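Home Shop Panels Insulation Samples Journal Basket Contact

Search products Go

Fladis wall panel, made from waste paper and rice husk

I've been selling building materials made out of other people's rubbish for a good while now, and the Fladis panel is the one I end up talking about most, usually at parties, usually to somebody who only asked what I did for a living. So I may as well put it all down in one place and save my friends the trouble.

Fladis is a rigid board for inside walls. It's pressed from office paper that has been shredded and pulped, mixed with rice husk, and bound with a starch glue. The two mills that make it for us are both run by Nanent, and the board comes off the line a soft oatmeal colour with little darker flecks in it. Some people paint over that. I wish they wouldn't, but it takes paint very nicely (one coat of thinned emulsion first, then your proper coat the next day).

The idea came from my business partner, Valentyna Hutsuliak, who trained as an architect and got fed up with watching skips being filled with plasterboard offcuts. Plasterboard is cheap and it's everywhere, and I've nothing much against it until it gets wet or you need to throw it away. She wanted a board you could unscrew, stack in the garage and put up again in another room. We went through a lot of crumbly samples before we had one that would hold a screw. I still have the first one on a shelf, or most of it, the corner came away in my hand the day it arrived!

What you get

Each Fladis panel is 1000 mm wide and comes in two thicknesses. The thin one is for lining a wall you already have, and the thick one is for building a partition on a timber frame. Both have a square edge on all four sides. We did try a tongue and groove version, and it looked lovely until the courier dropped a pallet of them, so square it is.

The board is 80 per cent waste paper by weight. The rest is husk and starch, plus a bit of borax, which is there to put off mould and insects. If you're cutting a lot of it indoors, wear a mask and open a window, the dust is fine and gets into everything, your tea included.

You can cut it with an ordinary handsaw. A jigsaw works too, but go slowly or the underside frays. Screws go straight in without a pilot hole on the thick board. On the thin one I'd drill first, especially near the edges, and keep every screw a good thumb's width in.

Where it works and where it doesn't

Bedrooms, studies, hallways, the room under the stairs, garden offices with proper heating: all fine. I lined my own box room with it two winters ago and the difference in sound was the first thing I noticed. I can still hear next door's dog, but I can't tell what mood he's in any more.

Please don't put it in a shower room, or behind a sink, or anywhere below ground. It's paper at heart. A splash that you wipe off does no harm, but if the board sits in water it'll swell and it won't go back. For kitchens we say yes to the walls away from the worktop and no to the splashback, and if you want something from the same family to go behind the taps, have a look at Lehtinen, our crushed glass tile.

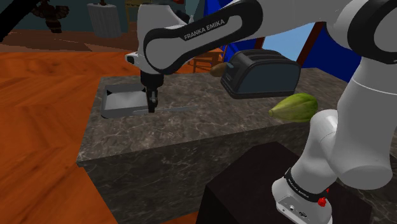
Franka Emika arm over a dark marble-patterned counter.

Fixing it to a wall

Leave the panels flat in the room for a couple of days before you start so they get used to the air. I know, I never want to wait either. Battens go up first, level, with one behind every join. Then work from a corner, leaving a gap the width of a coin between boards. You can fill the gap with our Vomine putty (same paper, finer pulp) or leave it showing, and lots of our customers leave it showing. A strip of thin batten over the joins looks good too and makes the whole lot easier to take down later.

If you do take it down, fill the old screw holes with a dab of the putty and you can use the same board again. When it's past using, send it back to us. We take any Fladis board that hasn't been painted with gloss, and it goes back in the pulper. You pay the postage, I'm afraid, although if you're near the yard you can just turn up with it on the roof rack.

Ordering

The smallest order is two panels. Orders of 50 or more go out on a lorry with a tail lift, and you'll need someone at the other end to help carry, as the driver only brings them to the kerb. Colour varies a little from batch to batch, so order everything for one room together if you can. Samples are free and come as a postcard-sized piece of each thickness.

The next batch is due in April. If you'd like some put by, send me your room sizes through the contact page and I'll work out the number of boards for you. Include the doors and windows, please, and tell me if your ceiling slopes!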